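Notebook, October - underinsurance and the average clause

Started just after 9 with a fresh pot of tea and the wording file open. I have been looking forward to this one for weeks. Average is my favourite clause in the whole contents policy and also the one that upsets the most people, and we finally have permission to pull it apart.

Background for anyone picking this up cold. If you insure your belongings for half of what it would cost to replace them, the insurer can pay half of any claim, even a small one. So your bike goes, the bike is well inside the sum insured, and you still only get half a bike. People hate it, and they mostly find out after the theft. The reasoning is fair enough (you paid half the premium) but the clause as it stands in the Proletti wording takes up one enormous sentence with "proportion" in it three times, and I had to read it twice myself.

What we have to play with: 215 closed claims from the Walczak adjusters, names stripped out, each with a sum insured, an adjuster's figure for the full replacement value, the loss claimed and the amount paid. It's a lovely clean set. I loaded it into Ruven before breakfast and it went through first time, apart from a few rows where somebody had typed the value in pence. Fixed by hand, changes noted in the log tab.

First question: where does the excess come off?

The wording doesn't say! It says the excess is deducted "from the amount payable" in one place and "from the amount of the loss" in another. With a £200 excess and no average it makes no difference at all, which must be how it has survived so long. With average it does. Take somebody insured for half. Knock the excess off the loss and then halve, and the excess has really cost them £100. Halve first and then knock it off, and it has cost them the full £200. Same claim, same policy, and a hundred pounds between two readings of it.

I went back through the files expecting the adjusters to have picked one way and stuck to it. They hadn't. Both turn up, sometimes in the same month. My own view is that the policyholder should get the kinder reading wherever the wording can be read two ways, and I've set Ruven to take the excess off the loss first. Flagged in the assumptions tab in orange. If anybody disagrees please write next to it and don't overwrite it.

Second question: the tolerance.

Present rule is that if you are within 20% of the right figure, average is left alone and you are paid in full. I like the spirit of it. Hardly anybody can price the contents of their own airing cupboard to the nearest pound. But look what happens at the line. Somebody insured for 81% of the true value gets everything. Somebody insured for 79% gets 79 pence in the pound. One has a few more towels than the other.

So I tried a taper. The sum insured is compared with 80% of the true value, and no longer with the whole of it. At 79% you now get very nearly all of it. At half, you get sixty-two and a half pence in the pound where the old rule gave you fifty. The cliff has gone and what's left is a slope, and it fits in one line of the spreadsheet. I was so pleased with this that I got up and walked round the building.
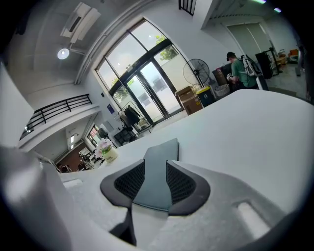
Stirnby, October.
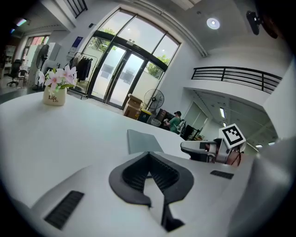
Came back and ran the taper over the whole set. Everybody who was averaged under the old rule does better under the new one, which the arithmetic promises, but it's good to see it come out. The gain is biggest for people just the wrong side of the line and thins out as you go down. Someone insured for a tenth of their belongings gets twelve and a half pence where they had ten, and I don't think anyone will say we're rewarding them for it.

The cost side is not finished. I know what the taper would have added to these claims, but they are all claims where an adjuster was sent, and those lean towards the bigger losses. A stolen phone gets paid over the telephone and no one works out what the sofa is worth. So the number in the cost cell is for this pile only. DO NOT lift it into a pricing paper. I have coloured the cell red and I'm writing it here as well, knowing us.

Third thing, the words. This is what I've got so far:

"Please insure your belongings for what it would cost to buy them all again as new. If you insure them for less than four fifths of that cost, we may pay only part of a claim, even a small one. There is a table on the next page showing how much."

I'm really happy with "even a small one". The old clause never says it, and it's the bit that catches people out. Piret Uibo read the draft over the phone and wanted to know whether "buy them all again" covers things that were presents. It does, of course, but she's right that it doesn't sound as if it does. "Replace" is the usual word but several people in the spring reading sessions took it to mean replace with something second-hand. Trying "what it would cost to have them all again as new". Clumsy. Leaving both in for now.

The table wants to be tiny. Left column, how much of the true value you insured. Right column, what we pay out of each pound of your loss, after the excess. I drew it with steps of a tenth and it fits under the paragraph with room to spare. I would love to put the sum for working it out beside it, but every time we've printed a formula in a policy booklet people skip the whole page, table included. Formula goes in the back.

Small discovery while I was in there: index-linking. A good number of the badly underinsured policies are old ones where the sum went up with prices every year, just as it should, but the household had grown underneath it. Two children, a piano, a shed full of tools. Linking keeps pace with prices and knows nothing about pianos. A question at renewal would do more for these people than any taper: "Has anything big come into the house this year?" Wording to be tried. It ought to sound friendly and not like a customs officer.

Parked, with regret: single-item limits. Jewellery bends the figures in a way I don't understand yet. Where a ring is capped by its own limit, some files average the capped amount and some average the full price and then cap. It's the excess puzzle again wearing a hat. Needs its own morning.

To do:
- ask Walczak if there is any written guidance on where the excess comes off, or if it's habit
- rerun everything with the excess taken off last, keep both tabs
- get a batch of telephone-settled claims, even a small one, for the cost side
- reading session on the new paragraph, with and without the table
- find out who wrote "proportion" three times (only curious)

Stopped in the late afternoon. Ruven file saved as average_taper_b, the a version has the pence rows still wrong in it, please don't use it.

Comments (4)

PiretU
Still not keen on "have them all again". What about "what it would cost today to buy everything in your home new"? Presents are in your home. So is the piano.

adjuster_in_wellies
I can answer the excess one for my own files: habit. I was taught excess last and the colleague at the next desk was taught excess first, and we never compared. Very happy to see it written down one way, whichever it is.

Marrow
Does the taper apply to buildings as well or only contents? Rebuild costs go wrong by much more than towels.

PiretU
Contents only so far. Buildings has a different clause and a different headache.

Contact the Stirnby wording workshop | © Proletti | Back to top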